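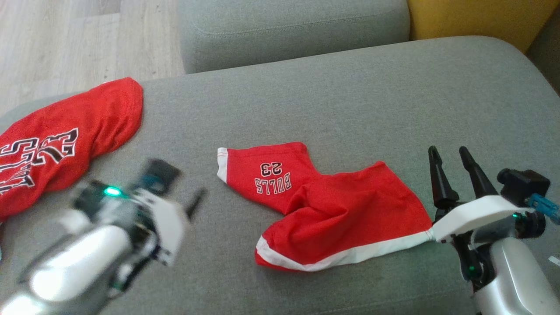
服の裏表がわからなくなるとき

洗濯物を畳むのが好きだという人に、これまで三人会ったことがある。一人は私の祖母で、一人は学生時代の下宿の隣人、そして三人目がシャクンタラ・バット（Shakuntala Bhatt）さんだ。もっとも彼女の場合、好きなのは自分で畳むことよりも、畳むという動作がどこでどう始まるのかを考えることらしい。朝、家で家族のシャツを手に取って、襟をつまむ前に自分の目がどこを見たかを思い出そうとして、そのまま手が止まってしまう。おかげで洗濯かごがなかなか空にならないのだと、笑いながら話してくれた。

バットさんが勤めるVeltitdenは、双腕ロボットを動かすソフトウェアを作っている会社である。腕そのものは作らない。カメラから入ってくる画像をどう読み、次に腕をどこへ動かすかを決め、その決定を関節の動きにまで落とし込む、その間のところをまるごと引き受けている。ジルナム（Jirnum）という町に私が着いたのは三月で、駅前の並木はまだ枝ばかり、坂を上るあいだに手袋を片方なくした。探しに戻ろうか迷ったけれど、約束の時間が近かったので諦めた。片方だけの手袋をポケットに入れたまま布の話を聞くことになったわけで、今思えばなかなか似合いの取材だったかもしれない。

その日の課題は、ソファの上に置いたバスケットボールのユニフォームだった。上下とも赤で、番号は23。左右の腕で布をつかみ、広げ、畳んで重ねる。文字にすれば一行で済む。ところがこの一行のために、ソフトウェアの側ではずいぶんたくさんのことが同時に起きている。

「箱だったら、見えている面から残りの形をだいたい想像できますよね」とバットさんは言う。「ショートパンツはそうはいかないんです。裾だと思ってつまんだら腰のゴムだった、ということが本当によくあります。人間だって、暗い部屋で着替えるとやるでしょう？」

やる。私はやる。先月も旅先の宿でセーターを後ろ前に着て、朝食の席に着くまで気づかなかった。

布のやっかいさを、技術者たちは「状態が多い」という言い方で表す。固い物なら、位置と向きさえわかればどこにあるかを言い尽くせる。布は折れるし、ねじれるし、自分で自分を隠す。胸の番号が横倒しになって半分だけ見えているとき、残りの半分は折り目の下にあるのか、裏へ回り込んでいるのか、カメラ一台の画像からはなかなか決められない。以前は画面の中で布の輪郭を取り出し、角を探し、そこから畳む手順を組み立てるという方法が主流で、Veltitdenでも最初はそうしていたそうだ。角がきれいに見えるタオルでは、これがたいへんうまくいった。そこで気をよくしてスポーツウェアに進んだところ、袖ぐりの縁取りを角だと思い込み、首まわりを角だと思い込み、しまいにはプリントの文字の角まで角だと思い込んだ。

「文字の角をつまみに行ったときは、みんなでしばらく画面を見ていましたね」

そう言ってお茶を注いでくれたのが、制御を担当するガルバ・エクポ（Garba Ekpo）さんである。声の大きい、よく笑う人で、話しながらやたらに手を動かす。その手の動きがそのまま説明になっているので、録音だけを聞き返すと何のことだかさっぱりわからない箇所がいくつもあった。

現在の中心になっているのは、Mekuraと名づけられたソフトウェアだ。人が腕を遠隔で操作して服を畳んだ記録を集め、それを手本にして、画像から動作を直接予測させる。これまでに録った手本は3902回分で、そのうち学習に使っているのは3666回分だという。残りはどうしたのかと尋ねると、エクポさんは少しばつの悪そうな顔になった。

「捨ててはいないんです。ただ、時計がずれていたり、途中で操作する人が考え込んだりしているので」

この「考え込む」が曲者なのだそうだ。人は迷うと手を止める。止まった腕の映像を手本としてたくさん見せると、Mekuraは律儀に、止まることを覚える。服の前で腕を浮かせたまま、まるで夕飯の献立でも思案しているかのように動かなくなるのだ。初めのころはこれを不具合だと思って通信の設定をさんざん調べ、ケーブルまで替えたという。原因が手本の側にあると気づいたのはバットさんで、記録を早送りで眺めていたら、ある操作者の回だけ妙に静かな時間が多かった。その操作者というのが、ほかでもないバットさん自身だった。

「だって、布を見ていると考えてしまうんですよ」と彼女は言い、エクポさんはまた笑った。

さて、予測した動作がそのまま腕に流れるのかというと、これがまた違う。Mekuraは一度に36ステップ分の動きをまとめて出す。腕への指令は一秒にほぼ50回の割合で送られるから、時間にすれば一秒に満たない短い先のことを、ひと続きの動きとして考えていることになる。一手ずつ考えると動きがふるえ、あまり先までまとめると、布が思わぬ方へ滑ったときに直すのが間に合わない。ちょうどよい長さを見つけるのに、ひと冬かかったとエクポさんは言う。

私が面白いと思ったのは、このひと続きの動きと次のひと続きとの継ぎ目の話だった。前の予測が終わらないうちに新しい画像が届き、新しい予測ができあがる。二つの予測はたいてい少し食い違っている。いきなり乗り換えれば腕ががくんと揺れるし、いつまでも前の予測を引きずれば目が見えていないのと変わらない。そこで重なった部分を少しずつ混ぜながら、古いほうから新しいほうへ渡していく。リレーの選手がバトンを渡すときに並んで走る、あの区間を思い浮かべてもらえばいいと思う。エクポさんも同じことを両手で実演してくれたのだが、途中で湯呑みを倒しかけた。

混ぜて困る場合もある。左へ回り込んでつまむ案と、右へ回り込んでつまむ案。どちらも正しいのに、足して二で割ると真ん中へ突っ込んで、何もないところをつまむ。だから二つの案があまりに離れているときには混ぜるのをやめ、片方を選んで、もう片方はきっぱり忘れるようにした。この「忘れる」処理は短い。画面で見せてもらったところ、私にも読めるほどの行数だった。読めることと意味がわかることとは別だけれど。

目のほうの話もしておこう。腕を見下ろす位置のカメラからは、ソファの座面に服がどう置かれているかがよくわかる。ただ、いざつまむ段になると、肝心の指先が自分の腕に隠れてしまいがちだ。そこで手首のカメラが役に立つ。近くから見上げたり見渡したりするこちらの画像には、縫い目や縁取りが大きく写る代わりに、部屋の向こう側まで一緒に入ってくる。家具やカーテンや床は畳む作業には何の関係もないのだが、学習の途中のMekuraにはそれがわからない。

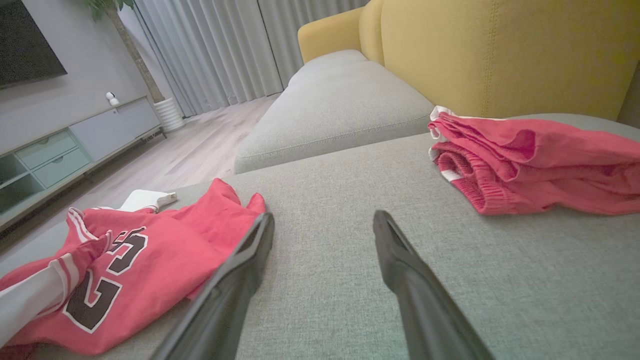 手首のカメラから見た座面。二本の黒い指の先に、番号「23」の入った赤いジャージーがある。

「一度、カーテンの明るさで動きが変わるモデルができたんです」とバットさんが教えてくれた。午前中に録った手本には上着から始めるものが多く、午後のには下から始めるものが多かった。操作する人の癖が、たまたま時間帯で分かれていたのだ。するとMekuraは服そのものを見るより先に、外の光の具合で順番を決めるようになった。曇りの日にはひどく優柔不断で、上着へ行きかけては戻り、ショートパンツへ行きかけては戻りした。なんだか他人とは思えない話である。

対策として、画像の明るさや色合いをわざと揺らして学習させ、手首のカメラの遠いところをときどきぼかすことにした。これは効いた。効きすぎた面もあって、今度は背景との境目がわからずにソファの縫い目をつまみに行くようになり、ぼかす強さを戻したり足したりしているうちに、設定ファイルには消すに消せない注釈がたまっていった。「ここを触る前にシャクンタラに聞くこと」「聞いたがシャクンタラも覚えていない」。二つ目の筆跡ならぬ文体は、どう見てもエクポさんのものだった。

こうした調整を支えているのが、アントゥネス（Antunes）という社内の道具だ。手本の再生と、Mekuraが出した予測と、腕が実際に動いた軌跡とを、一本の時間軸に並べて見せてくれる。もともとは別の部署が搬送機械の点検用に作ったもので、画面のあちこちに今も「荷物」という言葉が残っている。服も荷物、ソファも荷物置き場と表示される。直す時間がないのかと聞いたら、直すと古い記録が開けなくなるのだそうで、新しく入った人はまず荷物とは服のことだと教わるところから仕事を始める。

私もしばらくアントゥネスの画面をいじらせてもらった。つまみを動かすと、同じ場面を何度でも行ったり来たりできる。指が布に近づいていく。予測の線が細い糸のように何本も伸びて、最初は扇のように開いているのが、近づくにつれて一束にまとまっていく。ところが、ときどき最後の最後で二股に分かれることがある。布の縁が二枚重なっていて、上の一枚だけをつまむか、二枚ともつまむかで迷っているのだという。人間の指なら、触って厚みを確かめれば済む。Mekuraには今のところ触覚の入力がない。指を閉じるモーターにかかる力から見当をつけてはいるけれど、薄いスポーツ用の生地では一枚と二枚の差がほとんど出ない。

それで今、エクポさんが取り組んでいるのが「つまみ直し」である。つまんだら少しだけ持ち上げ、布がどう垂れるかを手首のカメラで見て、違うと思えば放してやり直す。文章で読むと当たり前のようだが、やり直すという判断を手本から学ぶのは難しい。上手な操作者ほど一度でつまんでしまうので、やり直しの手本が残らないのだ。そこで、わざと間違えてつまんだところから直す手本を録ることにした。これがまた不自然になる。人はわざと間違えるのが下手で、どこか芝居がかった間違え方をするらしい。

「私の間違いがいちばん自然だと言われました」と、バットさんは少し誇らしそうだった。考え込む癖も、このつまみ直しの手本に限っては悪くないのだという。持ち上げて、見て、それから放す。その「見て」のところで、ほんの短い間が入る。以前は学習から外されていた間が、ここでは布の垂れ方を見る時間としてちゃんと働く。ただし長すぎればまた献立を思案しはじめるので、アントゥネスで一回ずつ長さを確かめ、余分なところを切り詰めている。

外部の家庭での試験はまだ先だそうだ。服の種類を増やしたいし、裏返しになった靴下という大きな山も控えている。靴下の話になると二人とも急に早口になって、私のノートはそこだけ字がひどく乱れている。片方しかない靴下はどう扱うのかと尋ねたら、仕様書にまだ項目がないと言われた。私はポケットの手袋のことを話した。エクポさんはそれを机に出させて、表と裏を何度かひっくり返し、指を一本ずつ引っぱり出しながら、これは五本指だから靴下よりずっと後だな、と言って返してくれた。

帰りの坂道では、もう片方は見つからなかった。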